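**A free fix-it night is coming to Prunusport this October**

Broken lamps, wobbly stools, torn backpacks and coats with stuck zippers, your evening has arrived! The Pirkia Repair Club is opening its doors to the whole town for a new monthly fix-it night at the Arumugam Building on Starnton Street, and everybody is invited to bring something that has stopped working and sit down with a person who likes figuring out why.

The first night is on a Friday in October, starting at 6 p.m. Admission is free, and so is the help. Visitors pay only for parts, and most of the small stuff (fuses, buttons, thread, screws, glue) will be on hand at no charge.

Pirkia started as a group of friends who swapped tools and argued about solder. It now has 40 members, and between them they can handle a surprising range of household trouble: sewing machines, bicycles, radios, table fans, jewelry clasps, picture frames, and the kind of toy that used to play a song. Until now the club has met only for its own members. People kept stopping them at the grocery store to ask about a toaster, though, and the idea of a public night more or less planned itself.
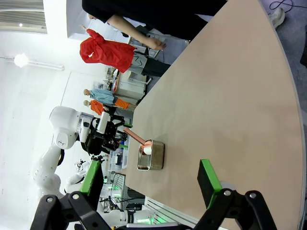
**PRUNUSPORT, October** – Doors open at 6 p.m. and the last repairs begin at 8:30. There will be 14 repair stations, each set up for a different kind of job, with a sewing corner near the windows and bicycles just inside the back entrance, where there's room to turn a wheel. Visitors check in at the front, fill out a short card about what the item is and what it's doing (or not doing), and wait for a station to open up. Coffee, tea and a very good lemon cake will help pass the time.

The club asks people to stay with their item while it's being worked on. That's the fun part, and plenty of visitors will end up holding the flashlight or turning the screwdriver themselves. Kids are welcome with an adult, and there's a take-apart table where they can open up old clocks and keyboards that are past saving and see what's inside.

Each household may bring up to 2 items. Please wipe things down before you come, and bring any cords, chargers, manuals or loose pieces you still have – even the mystery screw from the kitchen drawer. Anything brought in has to be light enough for one person to carry. The club can't work on microwaves, gas equipment, or anything that leaks fuel or oil.

Some repairs won't be finished in one visit. When a part has to be ordered, the repairer will write down exactly what to buy, and the item goes home with its owner until the next session. Items can't be left at the building overnight.

Pirkia is also starting a tool shelf for Prunusport residents. It opens with 24 tools to borrow, among them a cordless drill, a staple gun, a set of clamps and a soldering iron, and the club would love to see it grow. Donations of hand tools in working order can be dropped off at check-in. Fabric scraps, zippers and jars of odd buttons are wanted too, the odder the better.

Anyone who enjoys fixing things and would like to take a station at a later session can sign up during the evening. No certificate is needed, just patience and a willingness to say "I don't know, let's look." New repairers spend their first night paired with a longtime member.

The Arumugam Building has step-free access from Starnton Street and bike racks on both sides. Parking is free in the rear lot after 5 p.m.

**About the Pirkia Repair Club**

The Pirkia Repair Club is a member-run group in Prunusport that mends everyday things and shares what it learns. Members meet weekly at the Arumugam Building. Questions about fix-it night, tool donations or membership can be left at the building's front desk.

###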